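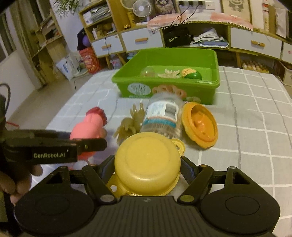
Yellow tub, base up. The pink chicken waits its turn.

Rule 4 of the Hendus sheet: grip the sides, never the rim. She had it by the sides. Good.

Rule 5. Do not hurry.

She was hurrying. Grip 3,185 and the light going, and Senalside wanted the lot by tonight. Squeeze. Hold. Breathe out. Put it down as if somebody's asleep, the sheet said, and whoever wrote that had definately had a baby.

"You skipped the hold," he said.

"I didn't."

"On 1,211. I was watching."

So strike it. That was the rule too, a skipped hold gets struck, even if teh only witness is your brother. She wrote the number down. Crossed it out.

Then picked up the tub again, slower.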